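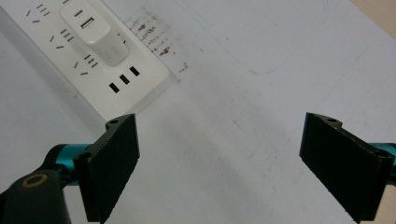
White power strip with angled socket slots.

Session 4: Groundhopping and the Small Club

Reading for today was the Skedthorpe matchday survey. Those who haven't read it may look thoughtful and nod.

A groundhopper is a person who travels to football matches mainly to have been to the ground. The club is usually glad of the money and slightly puzzled by the visitor. Skedthorpe, with room for 900 and seldom troubled by that many, began asking at the turnstile in March where people had come from. On one afternoon 22 had no interest in either side.

What they spend matters. A hopper buys a ticket, a programme, a badge and something in a bun. A regular has owned the badge for years and knows about the bun.

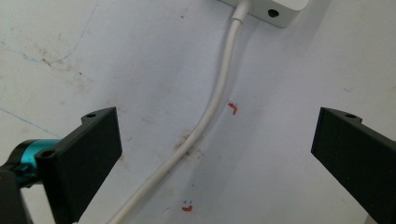

Printing is the awkward part. Prukby dropped its paper programme and put the team sheet online, saving a modest sum and losing 3 coach parties, who went to Grewal Park instead and complained about the parking there.

Points to argue over:
- Should a club plan for people who will only ever come once?
- Is a programme a product or a souvenir?
- Who pays when a match is called off an hour before kick-off?

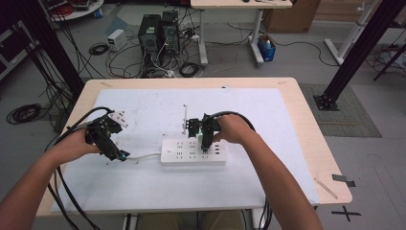

Tritix wrote on the course board that a late postponement is part of the hobby, and that anyone wanting certainty should take up stamps. Marks are available for disagreeing, provided you cite something.

Next session: floodlights, and how to afford them.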